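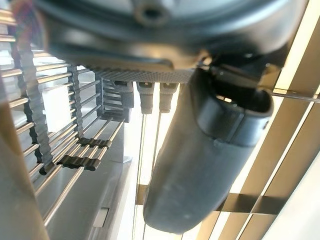

Start with the handle, then worry about the pot

If you are trying out grippers at the kitchen counter, as a few of us in Lendorcombe have been doing since May, begin with something that has a good thick handle. A smooth black handle on a dark, shiny pot near a wire dish rack is a fine first test, and it will teach you more in an evening than a box full of foam blocks. It's a friendly shape to close on, but the shine above it and all those thin rods beside it make the wrist camera work for its supper. Do your first runs with the pot empty and dry, please! I was impatient and put water in mine on the second try, and I was mopping under the stove until bedtime.

Fingers: soft pads or hard ones?

I have two sets that I swap back and forth. The Ostard fingers are plain hard plastic with a groove down the middle, and the Egger set has soft rubbery pads that you can peel off and wash in the sink (warm water, a drop of dish soap, and let them dry flat overnight). Over 128 tries with each set on the same pan handle, the Ostard pair let go 13 times and the Egger pair 7. That sounds like an easy win for Egger, and for handles it is. For plates I went right back to the hard ones, which slide in between two plates in a rack without dragging on the glaze.

A smooth handle with no texture wants to roll. If yours does, wrap a strip of that rubbery shelf liner once around the finger and hold it with a small zip tie on the outside, with the tail trimmed flush. Leave the handle itself alone. You want to learn how the gripper does with the dishes you own, and you will be cooking with them again tomorrow.

Mind the shine

Glossy pots throw back everything in the kitchen, and a small camera up close sees bands of light and dark where you and I just see a pot. Two things have helped me a good deal. The first is to do your trial runs in the evening with one lamp on, off to the side, with a sheet of baking parchment clipped a few inches in front of the bulb (a cool LED bulb, and keep the paper well off it). The second is to turn the exposure to manual and set it on the dullest thing in view. I set mine on the handle. The bright parts of the counter wash out and look terrible, and the grip gets better all the same.

Wipe the lens, too. Steam and cooking grease get on it faster than you'd think, and I once spent a whole afternoon fiddling with settings when what I needed was an eyeglass cloth.

Coming in at an angle

With a long handle, I like to have the arm come in along the slant of it and close somewhere near the middle. Too close to the pot and the fingers bump the collar; too near the tip and the weight tips the whole thing forward. A piece of masking tape on the counter, lined up under the handle, lets you put the pot back in the same place each time so that your comparisons mean something.

Keep the wire rack a hand's width farther away than seems necessary. A fingertip that hooks on a rod will pull the rack along with it, and the plates come too. Mine is held down with two dabs of museum putty at the back corners.

Which controller

I began with the little Clostton box, which has a knob for grip force and not much else, and I still reach for it when I'm only testing fingers. You can turn the knob a hair at a time and write down the number. For anything where the arm has to travel and then grip, I use the laptop, because I can save a run and play it back with the other fingers on. The Clostton does get warm if it's left on all day, so give it some air behind.

The notebook

Mine is an ordinary spiral one with a pencil tied to it, and it's up to 348 lines now. Each line gets the fingers, the dish, the force setting, the lamp on or off, and whether it held. I leave a wide margin for grumbling. When a run goes badly, write it down before you change anything, and change one thing only before the next try.

Next on my list is mugs, handles turned every which way, with the Egger pads first.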